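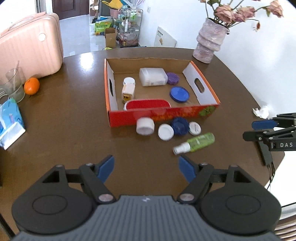

ステルクモント合唱団 運営会議 議事録

日時:2019年10月6日 午後2時より
場所:マルチニャク会館 小会議室
出席:ズビグニェフ・オルシェフスキ(議長)、ヤドヴィガ・ドゥデク、フベルト・ジャク、ヴィエスワヴァ・マリノフスキ
欠席:エウゲニウシュ・ヴァシレフスカ(書面で意見提出あり)
記録:ドゥデク

議題
1 前回議事録の確認
2 冬の演奏会の会場と日程
3 曲目
4 チケットとチラシ
5 団費
6 練習場所の使い方
7 楽譜の管理
8 その他

1 前回議事録の確認

前回の議事録のうち、伴奏謝礼の項で「据え置き」とある箇所は「次回まで据え置き」の誤り。ジャクより指摘があり、訂正のうえ承認した。訂正版はドゥデクが掲示板に貼り直す。

前回の宿題となっていた譜面台の修理は、マリノフスキが部品を注文済み。届くまでは、ねじの緩い譜面台に白いテープを巻いて区別しておく。テープの付いたものには重いファイルを載せないこと。

2 冬の演奏会の会場と日程

会場はマルチニャク会館の大ホールで仮予約が取れている。客席は215席。オルシェフスキから、ストゥロンポルトの港湾ホールも同じ週末に空いているとの報告があり、両方を比べて話し合った。

港湾ホールは響きが長く、無伴奏の曲には向いている。ただし駐車場が離れており、最終のバスが早い。昨年聴きに来た方のアンケートにも、帰りの足についての記入が複数あった。マリノフスキは、音の良さを取りたい気持ちはあるが、年配のお客様に夜道を歩かせるのは避けたいとの意見。ジャクは港湾ホールのピアノの調律が会館より安定している点を挙げた。

ヴァシレフスカの書面では、会館を希望するとのこと。理由として、山台の高さに団員が慣れていること、控え室が舞台の真横にあることが書かれていた。

話し合いの結果、今年はマルチニャク会館とし、港湾ホールは来年夏の小さな演奏会の候補として残す。本予約の手続きはオルシェフスキが今週中に行う。

開演時刻は昼公演とする。夜公演の案も出たが、当日朝の舞台練習から夜まで声を保たせるのが難しいとの声が強かった。開場は開演の30分前。客席の案内は各パートから当番を出し、開演前に舞台袖へ戻れるよう早めに交代する。

3 曲目

前半は無伴奏の宗教曲、後半は民謡とクリスマスの歌という構成で合意。順番は次のとおりとするが、休憩の位置だけは通し練習をしてから決める。

前半
古いミサ曲から抜粋
夕べの祈り
雪の朝(女声のみ)

後半
舟歌
粉ひきの歌
羊飼いの子守歌
会場と一緒に歌うクリスマスの歌

「雪の朝」について、アルトの下の音が低すぎるとの相談がパート内から出ている。半音上げる案と、一部の小節だけテノールに助けてもらう案があり、ジャクは半音上げるとソプラノの後半がつらくなると指摘した。次の練習で両方を試し、指揮者の判断に任せる。女声のみという表記は、テノールが加わる場合にプログラムから外す。

「粉ひきの歌」は歌詞の発音がまちまちになっている。マリノフスキが読み仮名を付けた歌詞を用意し、練習の初めに全員で読む時間を取る。歌う前に声に出して読むだけでもずいぶん揃うので、以前のように体操の後に入れてはどうかとドゥデクが提案し、異議なし。

暗譜は後半のみとする。前半は黒いファイルを使用。ファイルを持っていない新しい団員には、備品の棚にあるものを貸し出す。ファイルの角が傷んで白くなっているものは、黒いテープで補修してから渡す。

アンコールは用意するが、プログラムには載せない。曲は昨年と同じものでよいという意見と、短い新曲を入れたいという意見に分かれ、継続審議。

4 チケットとチラシ

チケットは1枚1,000円、全席自由。中学生以下は無料とし、整理券を出す。団員への割り当ては今年は行わず、必要な枚数を各自が申し出る方式にする。昨年は割り当て分の返却が演奏会の直前に集中し、当日券の枚数が最後まで決まらなかった。返却の締め切りを本番の一週間前とし、それ以後は買い取りとする。

チラシの印刷はカルネスに依頼する。見積もりではチラシとプログラムをまとめて頼むと送料が一度で済むが、プログラムの原稿が曲目の確定を待つことになる。ジャクから、チラシを先に出さないと図書館と公民館の掲示の申し込みに間に合わないとの発言があり、別々に発注することとした。

チラシの図案は二種類の下書きを回覧した。濃紺の地に白い文字のものは遠くから目立つが、会場の地図が読みにくい。白地に枝の絵を添えたものは地図も電話番号もはっきり読める。後者を採用し、題字だけ太くする。裏面には曲目、団員募集の案内、会館までの道順を入れる。募集の文は昨年のものを使うが、「経験者歓迎」の一行は削る。経験がないからと見学をためらう人がいたため、とオルシェフスキから説明があった。

掲示をお願いする先は次のとおり。
図書館と公民館 … ジャク
駅前の商店 … マリノフスキ
近隣の学校 … ドゥデク
ストゥロンポルト方面 … ヴァシレフスカに打診

他の合唱団の演奏会で挟み込みをさせてもらう件は、お互いさまなので、こちらのプログラムにも相手方のチラシを挟む。挟み込みの作業は当日の朝ではなく、前日の練習の後に行う。

5 団費

月の団費は3,000円のまま変更しない。冬の演奏会に向けた特別徴収についても、今年は行わない方向で一致した。

会館の使用料が来年度から上がる見込みだとの話があり、そうなった場合にどうするかを少し話した。練習回数を減らす案には全員が反対。ピアノのない部屋を月に一度使えば使用料は抑えられるが、その回は音取りができない。歌詞の読み合わせやパートごとの細かい練習に充てるなら成り立つのではないか、というマリノフスキの案を、使用料が正式に決まった段階で改めて検討する。

休団中の団費の扱いについて、規約に書かれていないことがわかった。これまでは申し出があれば受け取らない慣例で来ている。ドゥデクが規約の文案を作り、次回に出す。長く休む場合は楽譜を一度返してもらう、という点も文案に入れる。

6 練習場所の使い方

会館の事務室から、退出時刻を守ってほしいとの連絡があった。次に部屋を使う団体が廊下で待っていたことがあったとのこと。練習の終わりを10分早め、椅子の片付けまで含めて時間内に終える。お知らせの時間が長くなりがちなので、細かい連絡は紙で配るか掲示板に貼り、口頭では急ぎのものだけにする。

椅子は壁際に重ねて戻す。重ねる数は部屋の壁に貼ってある表示に従う。ピアノの上に飲み物を置かないこと。これは以前にも申し合わせているが、最近また見かけるので、練習の初めに議長から全員へ伝える。

換気について。寒くなると窓を閉め切りがちで、後半に頭がぼんやりするという声がある。休憩中は両側の窓を開け、再開の前に閉める。窓際の席の人が担当する。暖房の風が直接当たる席では喉が乾くため、並び方を半円に変えてみる。次回の練習で試し、指揮者から見えにくい人が出ないか確かめる。

遅れて来た人は、曲の途中では席に着かず、切れ目を待って入る。欠席の連絡はこれまでどおりパートの世話役へ。前日までに分かっている欠席は早めに知らせてもらえると、パート練習の組み替えがしやすい。

7 楽譜の管理

楽譜の棚の整理をジャクが進めている。団の創立当時からのものも含め、目録に載せた楽譜は3,000部近くになった。同じ曲が別の題名で二か所に入っていたり、パート譜だけが残っていたりするものがあり、目録の備考欄に書き込んでいる。

今後の方針は次のとおり。
・背に題名と作曲者名を書いた封筒に入れ、題名の順に並べる。
・版が違うものは同じ封筒に入れない。小節番号が合わず、練習で混乱する。
・鉛筆の書き込みは返却前に消す。ボールペンは使わない。
・貸し出した日と返した日を棚の帳面に書く。

湿気で紙が波打っている楽譜が一番下の段から見つかった。外壁に接している棚なので、下の段は空けておき、乾いたら上へ移す。除湿剤を入れるかどうかは、ひと月様子を見てから決める。

複写について、オルシェフスキから注意があった。購入した楽譜が足りないときに複写で補うのはやめ、必要な部数を追加で注文する。「羊飼いの子守歌」が不足しているので、今週中に注文を出す。届くまでは隣の人と一緒に見てもらう。

処分する楽譜については意見が分かれた。傷みのひどいものは捨ててよいという意見と、絶版のものが混じっているかもしれないので一度指揮者に見てもらうべきだという意見である。見てもらう分を別の箱に分け、急がずに進める。

8 その他

服装
女声は黒の上下、丈は足首まで。男声は黒の上下に白いシャツ、蝶ネクタイはなし。靴は黒で、歩いたときに音の出にくいもの。光る飾りは照明で目立つので控える。後半で赤いスカーフを着ける案は、昨年から持っている人と持っていない人がいる。余っている分を持ち寄って足りるかどうかを見てから決める。

当日の録音
客席後方に録音機を置く。昨年は空調の音が入ってしまったので、置き場所を会館の係の方に相談する。録音は団内での反省用とし、外へ出す場合は改めて団員に諮る。

花束と差し入れ
受付で名前を控え、終演後に控え室で渡す。舞台上での受け渡しは行わない。

打ち上げ
本番の後、会館の近くで軽い食事をする。会場探しはマリノフスキ。苦手な食べ物がある人は申し込みのときに書いてもらう。参加は自由。

見学者への対応
練習の見学は事前の連絡なしでも受け入れる。初めて来た人には楽譜を貸し、希望の声部が分からない場合はまずアルトかバスの近くに座ってもらう。帰りに練習予定表を渡す。入団を急がせないこと。

ヴァシレフスカの書面から
・発声練習の音型を時々変えてほしい。→指揮者に伝える。
・ソプラノの並びを、背の順ではなく声の混ざり方で決めたい。→半円の並びを試すときに合わせて相談する。
・練習予定表の字が小さい。→次の分から大きくする。

次回までの担当
オルシェフスキ:会館の本予約、楽譜の追加注文、録音機の置き場所の相談
ジャク:カルネスへのチラシ発注、図書館と公民館の掲示申し込み、楽譜目録の続き
マリノフスキ:「粉ひきの歌」の歌詞資料、譜面台の部品、打ち上げの会場
ドゥデク:議事録訂正版の掲示、規約の文案、練習予定表
ヴァシレフスカ:ストゥロンポルト方面の掲示先(本人に確認のうえ)

次回の会議は10月の最後の練習の後、同じ部屋で行う。アンコールの曲とスカーフの件を先に扱う。

午後4時10分閉会。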